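Tulow opens Rodley workshop to record training examples for robot arms

October 20, 2021

Tulow has opened a workshop in Rodley where staff guide robot arms by hand through simple household and packing jobs, recording each attempt as an example for a learning system.

The firm wants 2,000 recordings before the first round of training begins. It had 949 by the end of last week, most of them short pick-and-place jobs with blocks, cups and small tins.

The workshop has two stations, both built by Wikström. Operators work in pairs and swap places after 200 attempts. Failed attempts are kept as well, under a separate label, so that they can be used later to test the system.

Liv Dalen, who runs the Rodley site, said the early recordings made in June had been too much alike. "We were putting everything back in the same spot each time," she said. "The arm learned the spot. Now we move the cup, turn the block and start from a different side." 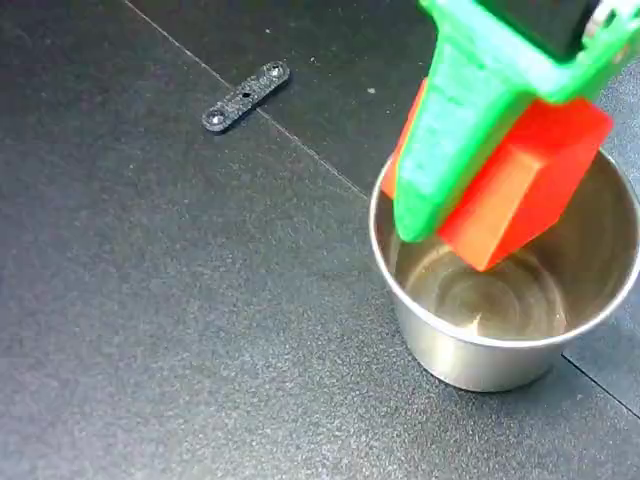

Block-and-cup jobs make up the largest share of the recordings so far. Each is stored with the arm's movements and the task written out in a short sentence. The angle of the block matters to the trainers, and a red one held at a tilt over the mouth of a metal cup, with the tip of a green finger inside the opening, gives the system a different case from a block held level.

Jonatan Forsberg, who checks the files, said shiny cups were harder for the system than dull ones and that more of them would be used this winter.

The finished set will go first to Brelik, which is paying for part of the work. Tulow has not said whether it will be released more widely.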